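Retraining for the sorting cell, what happens to the people who did it by hand?

Posted in Work and Jobs > Warehouse and light manufacturing
Thu 25 January

kitting_lead_west

I run the second shift in the kitting area at a plant that packs parts for lab equipment. We have 26 people on my shift. Most of what we do is pick a part, check the color code, and put it in the right tray. A good packer does a little over 1000 placements in a shift.

Management has signed up for a two-armed robot from a company called Tasero. It is supposed to take over part of the tray work starting in February, first on one bench and then on more if it goes well. Before it arrives, three of my packers and I have been asked to go through simulated runs on a computer and mark each one as good, bad, or unclear. The vendor says the markings are used to decide what the robot should do more of and less of.

The job in these runs is simple. There is a red tray and a blue tray next to each other, and a light blue cylinder that the hands have to take hold of. These two are from the set I was given. 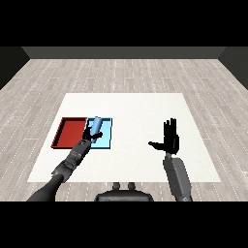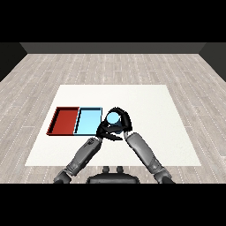 My packers are asking me things I can't answer. The main ones:

Is marking runs a real job or something that ends when the robot is set up? Right now it is four hours a week, paid at the normal rate.

Do people get moved to other benches, or does the head count just drop? The letter we got says "no immediate reductions" and nothing else.

Also, how strict should we be? One of my people marks a run bad if a human would be told off for doing it that way. Another marks it good if the part ends up in the right place, however it got there. We have gone through 86 runs and the two of them disagree on a lot of them. The guide from the vendor is one page long and doesn't cover it.

I would like to hear from people whose workplace has already done this. I don't need to hear that robots are coming for everybody.

bench4_resholm

We went through this at Resholm two years ago with a different vendor, so take it for what it is worth. Ours was filling sample racks, not trays, but the work was close to yours.

On whether marking is a real job: for us it lasted longer than they said, and then it shrank. The first months were heavy. After that it was only done when a new part came in or somebody changed the bench layout. Two people out of our group kept it as a regular part of their week. The rest went back to what they were doing. If your people like it, get it written into the job description now, while the vendor needs them. We waited, and by the time we asked, the company considered it a favor they had been doing us.

On head count: nobody was let go in the first year. But when people left they were not replaced, and the night shift was closed the year after that. The letter we got also said "no immediate reductions." I would ask what happens to open positions, because that is where it showed up for us. Ask in writing and ask for a date by which they will answer.

What changed most day to day was the kind of tired you got. Packing by hand wears out your wrists and shoulders. Watching a machine and clearing it when it stops wears you out in a different way, and some of our older packers liked it less. They used to talk across the bench all shift. Once the benches were spread out to make room for the safety fence, they couldn't hear each other. It was never brought up in the planning meetings and I wish one of us had raised it. If you get a say in the floor layout, use it.

Also check how the piece rate is handled, if you have one. Ours was based on the team total. When the robot took the easy parts, the people were left with the awkward ones and the rate was not adjusted for four months.

Bepari_fan

they did this at my cousins work and everyone got moved to shipping. pay was the same. shipping is colder though so bring gloves

runs_and_reviews

I can only speak to the part on how strict to be. I did review work for a contractor in Prostulberg for a while, and we went through a batch of 123 runs before anyone noticed that the reviewers were using different rules. Most of it had to be done again.

What helped was splitting the mark in two. One mark for the result and one for the way it was done. Your two packers are both right, they are just answering different things. If the vendor's screen only has one field, put the result in the field and write the other one in the comments. Then ask the vendor which one they train on. They should be able to tell you in one email. If they can't, that is worth knowing before February.

Some other things from doing it:

Watch the whole run before you mark it. Don't mark from a single still. A hand around a part doesn't tell you if it is about to lift it, has just set it down, or is going to lose it.

Decide as a group what "unclear" means. We had people using it when they were bored. We changed it to mean "I watched it twice and still can't tell."

Have two people mark the same ten runs at the start of each week and compare. It takes half an hour and you find the differences early.

Keep your own copy of the comments. Ours went into the vendor's system and we lost access when the contract ended. Your packers know things about handling parts that took years to learn, and if it is written down somewhere with their initials on it, it is easier to bring up at a pay review.

One page is short for a guide. I would offer to write the longer one, on paid time. In our case the person who wrote the guide ended up being the one they called when anything changed.

kitting_lead_west

Thanks, this is useful. I hadn't thought about open positions. We have two right now on my shift, and I have asked HR what the plan is for them. I'm going to try the two marks starting with Monday's batch. We don't have a piece rate, but first shift does, so I passed that part on to their lead.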